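Clothes swap returns in October

The Asmont clothes swap is on again this October, and this time Maureen Clegg is asking everyone to fold before they drop off. Last year we took in 200 garments, most of them jammed into shopping bags, and the sorting table was still buried when the doors opened.

Drop-off is at the Esposito Street entrance from 5 pm. Bring up to 10 items each, clean and dry, with pockets emptied. Jumpers, shirts, trousers and kids' clothes are all welcome. We can't take underwear, shoes or anything with a broken zip.

Shoshana Dunleavy ran a short folding session for the helpers and has written up her method for knit tops, which cause the most trouble. Her advice is to use a bed. A kitchen table is too narrow for an adult shirt with the sleeves out, and you end up folding half of it in mid-air. Spread the shirt over a plain sheet, find the bottom hem and work from a corner. If a sleeve has twisted up on itself, sort that out first — you won't get a flat fold over a knot.

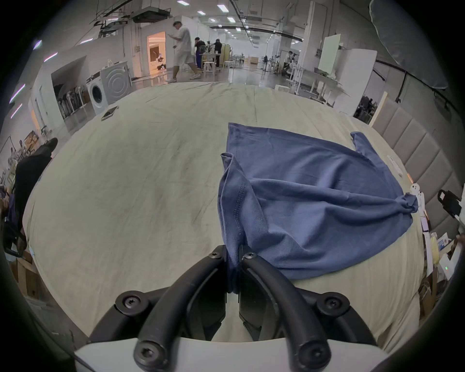 Shoshana's fold for knit tops

Lay the shirt face down and pull the hem straight. Smooth from the middle out to the sides with your palm. Bring one side in to the centre of the back, then turn the sleeve down so it runs parallel to the edge. Do the same on the other side. Fold the hem up to the collar, then fold once more and turn it over.

Please don't use pegs or pins to hold things together. Stack no more than 5 tops to a bag, heaviest at the bottom, and write the sizes on a piece of paper tucked in the top.

Helpers wanted

Desmond Yazzie still needs 2 people for the sorting table and someone with a trailer to bring the racks over from Vullness Hall. Leave your name with him at the front desk. Entry to the swap is free, and there will be 100 hangers to give away at the end of the night — first in, first served. Anything left over goes to the Sultus op shop the next morning.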